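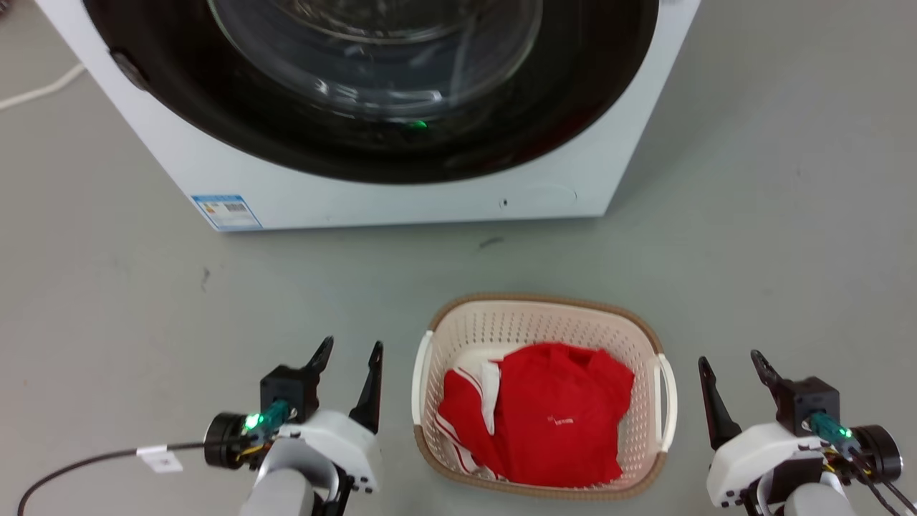

**Course handouts › International News and How to Read It**

# Session 6: Trade sanctions and the people who report on them

May 2019

Welcome back, everyone, and thank you for the good questions last time (I've tried to fold some of them in, so forgive me if I wander a little). This week we move from border disputes to sanctions, a word you meet in the foreign pages nearly every day and one that gets used for several quite different things.

## What the word covers

At its simplest, a sanction is a penalty one government, or a group of them, places on another country or on people and firms connected with it. In your reading you'll mostly come across these:

- **Trade bans.** Certain goods may not be sold to the country, or bought from it.
- **Asset freezes.** Money held abroad by a named person or firm is locked, though it still belongs to them on paper.
- **Travel bans.** Named officials may not enter.
- **Secondary sanctions.** The penalty falls on outsiders who keep doing business with the target. These cause the most quarrels between friendly governments, and we'll spend a good half of the session on them.

Please notice who is being penalized in each case. A headline that says "new sanctions on" a country may turn out, four paragraphs down, to mean a travel ban on two generals.

## Our practice case

As before, we'll work with the made-for-class country of Drilau and its larger neighbor, Akanda. In February, Akanda bans imports through the Drilau port of Tidport and gives its own companies 60 days to wind up their contracts. Drilau calls this "economic war." Akanda calls it "a measured response." Both phrases will be quoted in the same news story, often in the same sentence, and a careful reader wants to know what the order itself says.

The text of the order runs to 446 words – I promise it's readable, and it's at the back of your packet. Look for the exemptions first. Food and medicine are usually left out of a ban, but banks and shipping firms can be so nervous about breaking the rules that they turn away even the permitted cargo. Reporters call this over-compliance, and you'll see both sides argue about whose fault it is.

## Dates and deadlines

Three dates tend to get muddled: the day a measure is announced, the day it is signed, and the day it takes effect. I'd like you to write all three in the margin whenever you read a sanctions story. If one is missing, write a question mark and carry on.

## For next week

Read the Tidport order and the two short articles from the Biston packet, then write one page (30 lines is plenty!) on how each article describes the exemptions. Bring it on paper if you can – I like to scribble.

Mizanur Siddiqui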